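# Avari Wide Visor Glasses, Green Tiger

Sold by Trernport. Product notes by Kavitha Arumugam.

The Avari is a wide, rounded visor with a green lens and black tiger stripes across it. We took four colors from the supplier and kept two. Green Tiger is the one people either want right away or put back on the shelf.

I was against stocking it. A patterned lens sounds like a bad idea, and the supplier's leaflet didn't help, with its talk of "total visual confidence" and no word on what the stripes do to your view. So I wore a pair in the shop for most of June. From the inside the stripes fade to a faint mottling. You notice it against a white wall and forget it against anything busy. I still wouldn't read small print through it, and I wouldn't drive in it at night, whatever the leaflet says.

The lower part of the frame is dark with small white specks. I like this more than the lens. It hides scuffs, and a plain black band on the same shape looks heavy.

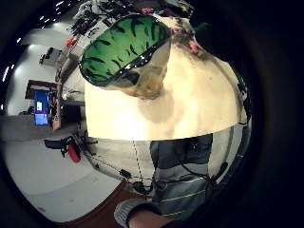

Fit is where I'd slow down before ordering. Avari calls it one size. It is one size if you have a medium to wide face. On a narrow face the sides stand off and light gets in at the temples, and no amount of bending the arms fixes that. The nose rest can't be adjusted. If glasses usually slide on you, these will too, and you should look at the Skanar instead, which is duller but grips better.

The leaflet claims the coating is scratch-proof. Ours picked up a hairline mark after 12 days of going in and out of a coat pocket. Call it scratch-resistant and use the pouch.

**What you get**

- Visor glasses in Green Tiger
- Soft pouch with drawstring (thin, but it does the job)
- Cleaning cloth, which sheds lint until you wash it once

**Not included:** the neck cord. Avari sells its own, and it costs too much for what it is. The plain Kotian cord fits the arms just as well.

**Care:** lukewarm water and a drop of dish soap. Keep alcohol wipes away from the lens - they left a cloudy patch on our shop pair.

**Returns:** unworn, in the pouch, tag still on. We've sold 191 of these and nearly all the returns were about fit, so measure across your temples first or come in and try a pair on.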